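Shop notebook – kitchen bench, Stanell site
Sunday, August

Came in at 7 to get bench time before the week starts. Notes are for me and whoever picks up the Kisar software next.

Background for anyone new to this book: Gonlow asked us to look at the staff pantry at their Stanell building. Two attendants cover it across the day. They set out breakfast, keep the tea and coffee going, refill the snack drawer, wipe down, and put everything back where it belongs. Gonlow wants the arms to take the put-back and the drawer. The attendants keep the food prep and anything hot. That split is written into the scope and I don't want it to drift.

Log so far is 815 attempts on the put-back tasks. We agreed to stop and review at 1000. Success on the small wood pieces is 76 percent on the last sheet. Drawer tasks are logged separately because the old sheet mixed them together and the number meant nothing.

Layout of the bench is still the crowded one. I cleared it last month to get cleaner runs and one of the attendants told me, correctly, that their counter never looks like that. So the toaster oven stays, towel on top, and the tray stays in the middle.

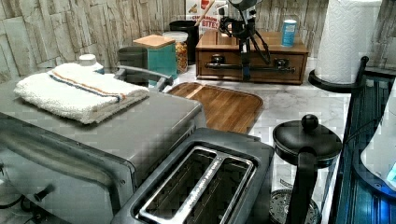
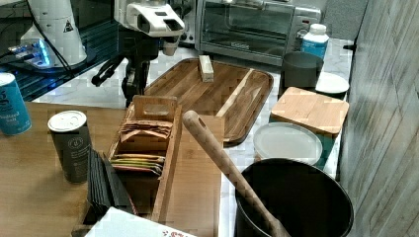

Tray work, with the tea box and the cutting boards left out on the near side.
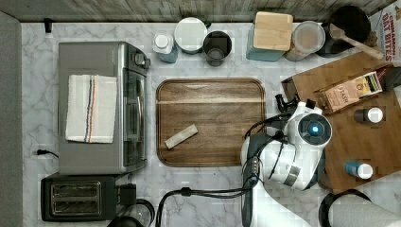
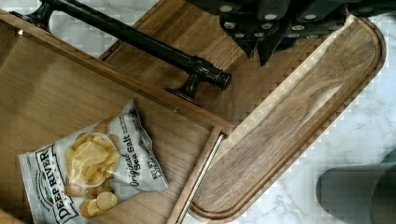
Problems, in the order they bother me:

1. Cables. Still too much slack at the wrist. Paisan sent shorter ones and they are in the gray bin, not fitted yet. Do this before any more long reaches.

2. Drawer. Pulling by the bar handle is fine. Closing is the weak part – it pushes off center and the slide binds. Try pushing nearer the middle and cut the speed by half.

3. Bags. Anything crinkly gets gripped too hard. I would like a separate force setting for bags and boxes. Kisar has a field for it that we have never filled in.

4. Glass. No moves near glass until the keep-out zones are redone. They were drawn for the old layout.

On the people side, since it belongs in here too. I sat with both attendants on their break on my last visit to the building. What they told me, as close as I can remember it:

The early attendant doesn't mind the arms doing put-back. What she minds is waiting. If an arm is halfway through a move when she needs the counter, she has to stand there until it finishes. She wants a pause button she can hit with an elbow, and she wants it to stay paused until she says so. Fair. Adding it.

The late attendant asked who gets blamed when something is in the wrong place. At present he knows where everything is because he put it there. With the arms doing it he has to look. He figures that eats a good part of the time saved, and I have no data to say he is wrong. We should time it on site instead of quoting bench numbers.

Both asked about hours. I said that was a question for Gonlow and that I would pass it on. Passed on. No answer yet. I don't want to run another session with them until there is one.

To do:
– fit Paisan cables
– redraw keep-out zones
– elbow pause, latching
– bag force setting, start low
– new log column for time spent looking for things
– ask Gonlow again about hours, in writing

Stopped at noon. Arms parked, power off at the wall.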